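Sick house tips - gastro, flu, the lot
Posted by Tyra Torvik, 2026-08-19

Quick one, typing between loads of washing. We've had everyone down in our place, one after the other, and people keep asking for the list I sent the Grurnum mums' chat last February. So here it all is, bit more added, not in much order.

Before anybody's sick

Make a sick box. Any tub with a lid. Ours is an old Fusier storage tub that used to have Lego in it. In it: thermometer, spare batteries for thermometer, rehydration sachets, tissues, rubber gloves, bin liners, a couple of old towels, paracetamol in whatever form your lot will take. Lid on, top of the linen cupboard, well out of reach of small people. Put a list taped inside the lid so you can see what's been pinched.

Check dates twice a year. I do it when the clocks change. Old tablets go back to the chemist, not down the loo and not in the kitchen bin.

Write the kids' weights on the same list, with the month you weighed them. Kids' doses go by weight and you will not want to be hunting for the scales at 2am. Update it, they grow.

Phone numbers on the fridge, on paper. GP, after hours line, poisons line, a neighbour with a car. Not just in your mobile. Your mobile will be flat or under a sick child.

Buckets

One bucket per sick person. Name on it in texta. Cheap ones, lidded if you can. Line with a bin liner and a few sheets of newspaper in the bottom, tie off, straight out to the wheelie bin. Rinse bucket outside if you have a tap out there, hot soapy water, then disinfectant, then leave in the sun.

Ice cream tubs are too small. Ask me how I know.

Beds

Double make the bed. Waterproof protector, sheet, second protector, second sheet. When the top lot gets it, strip it off and the next one's ready underneath. Best tip on the page, could stop reading now.

Old towel over the pillow. Another one on the floor beside the bed, carpet or not.

Doonas: if you've got a cotton blanket use that instead while it's bad. A doona takes forever to dry and ours doesn't even fit our machine (Myklebust front loader, 13 years old, sounds like a helicopter).

Washing

Don't shake anything. Scrape the solids off into the loo with gloves on, roll it up, carry it in a bucket not against your jumper. Straight in the machine, hottest wash the label lets you. Don't overfill. Wash your hands after loading, before you touch the clean basket. Dry it right through, dryer or line, no damp stuff back on the bed.

Afterwards run the machine empty on hot.

Hands

Soap and water. Sanitiser is fine for colds but it's not much chop on gastro, so proper soap, every time, after the toilet and before any food. Liquid pump soap beats a slimy bar with four people using it. Give everyone thier own hand towel, different colours, or just put out a roll of paper towel for the week and be done with it.

Sick person doesn't cook. Sick person doesn't cook for two days after either, if it was gastro. Same for going back to school or daycare, 48 hours clear. Yes even if they're bouncing off the walls by then.

Fluids

Small sips, often. Teaspoon or a medicine syringe for little ones. Set a timer on the oven. Make the sachets up exactly how the packet says, no more water and no less. Icy poles made out of the mix go down a treat, freeze a tray before you need it. Label them or somebody will have one for dessert and complain.

Flat lemonade is what my nan swore by. Too sugary, skip it.

Keep a tally of drinks and wees on a bit of paper. If you do end up on the phone to a nurse it's the first thing they ask. Dry nappies, very sleepy, blood in anything, stiff neck, trouble breathing, can't keep any fluid down: don't read tip pages, ring someone. Babies and oldies go downhill quicker so ring earlier.

Air

Windows open even if it's freezing. 30 minutes in the morning, every room, then heater back on. Whoever's on the mend, get them up and out for a bit once they're not contagious and their legs work. Letterbox and back. Next day the corner. Don't make a thing of it, slippers are fine, hat if it's sunny. 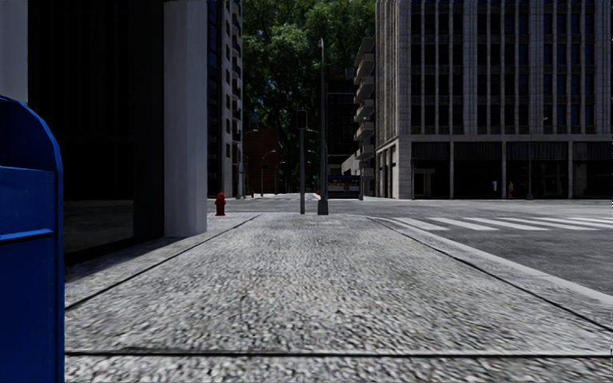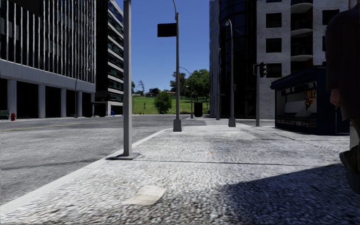

And if they're wiped out the day after, drop it back a notch. It can take a couple of weeks to get your puff back after a proper flu. Grown ups too. I went back to work too early and was asleep on the couch by dinner all that week.

Surfaces

Everyone does the bathroom and forgets:
light switches
fridge handle
the flush button
remotes
tap handles
phone, phone, phone
the banister

Clean first with detergent, then disinfect. Disinfectant over grime does bugger all. Read how long it has to stay wet, it's on the back in tiny writing. Remote goes in a zip lock bag while people are sick, buttons still work through it. Never mix bleach with anything, not vinegar, not the toilet stuff, nothing.

Shared bathroom: sick person gets the one toilet if you've got two. If you've only got one, lid down before flushing and a spray bottle and roll of paper sitting on the cistern so theres no excuse.

Carpet. Scoop, blot, don't rub. Bicarb over the lot, leave overnight, vacuum. Then wash out the vacuum canister.

Food

Freezer stuff for whoever's still standing. Plain soup in single serves, bread, cooked rice (cool it fast, freeze flat in bags, don't leave it sitting on the bench). Toast is a meal this week.

Chuck the toothbrush after? I don't bother throwing them but I do keep them apart so the heads aren't touching. New ones if they're ratty anyway.

The medicine sheet

Last one and it matters. Paper on the fridge, pen on a string. Who, what, how much, what time. Both parents write on it, every dose. Use 24 hour time, our sheet had a dose down at 2155 and there was no arguing over whether that was morning or night. Check the cold and flu stuff for paracetamol before giving any more on top, heaps of them have it in already.

Washing machine's beeping. Will add the nits page when I get a sec.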